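1 July 2023
By Nelli Ikonen

We use cookies to remember your settings. By carrying on, you agree to our cookie policy. Accept | Manage

Why do we have different kinds of bags?

People have carried things for as long as there have been people. Long ago, a bag might be an animal skin tied at the top with a strip of leather. It held nuts, berries or stone tools, and it left the person's hands free for climbing.

Later, people learned to weave plants into cloth. Cloth bags were lighter than skins and could be sewn into any shape. Farmers used large sacks for grain. Travellers tied a small pouch to their belt for coins, and this was common before clothes had pockets.

Today a bag can be made from cotton, leather, paper, plastic or nylon. Nylon is a kind of plastic that is spun into thread. It is strong and light, so it is often used for school bags and tents.

Bags come in many colours too. Some are plain and some mix two colours, such as red and black. The colour comes from dye, which is added to the thread or to the finished cloth.

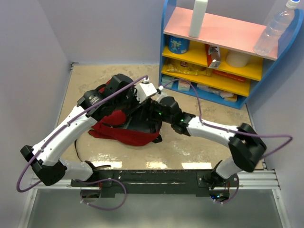

How does a zip work?

A zip has two rows of small teeth. The slider has a wedge inside it. When you pull the slider up, it pushes the teeth together so that each one hooks into the gap opposite. When you pull it down, the wedge forces them apart.

If a zip sticks, do not tug it. Look for cloth caught in the teeth and ease it out. Rubbing a pencil along the teeth can help the slider move.

How should I pack my school bag?

Put the heaviest books in first, close to your back. Lighter things go in front. Wear both straps and pull them tight enough that the bag does not swing. A full bag can weigh over 5 kilograms, so take out anything you do not need that day.

Try it yourself

Find 2 bags at home made from different materials. Put a drop of water on each one and watch what happens. Does it soak in or sit on top? Write down what you find.

Get our free newsletter for young readers every month. Ask a grown-up to sign up.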